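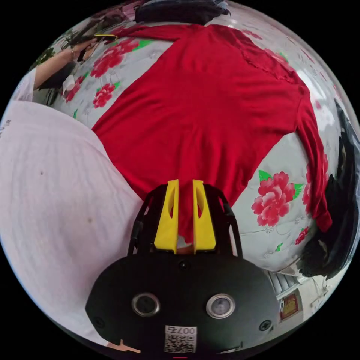
Figure 7.1 A fold of a red knit garment held between two gripper fingers.

Chapter 7
Good Practice in Recording Household Tasks

A rule for recording garment handling must be plain enough to follow in a bedroom and strict enough to satisfy a reviewer. The Brindevow code, used throughout this chapter, sets 69 requirements in this area. Most concern the operator – grip, posture, pace – and the remainder concern the state of the cloth before each attempt.
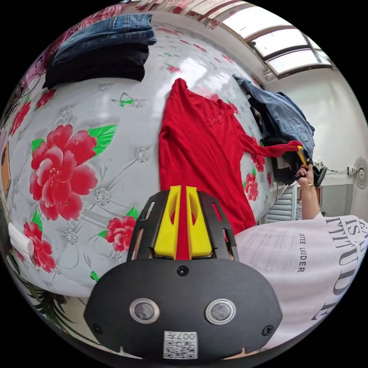
Figure 7.2 A sleeve extended by hand, with the gripper facing the garment.

Section 7.2 treats contact by the free hand, which the code permits if it is logged. In the Wotis review of 1,102 recordings, 79 had no such entry and were returned to the sites. Section 7.3 deals with the starting layout of the garment and with resting the tool between attempts.

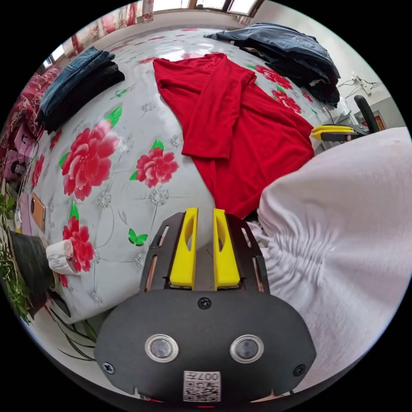
One site lead at Urkumel objected that the logging rule slows the work more than any other in the code, and asked that it apply only when the hand moves the cloth. The request is taken up in Section 7.4.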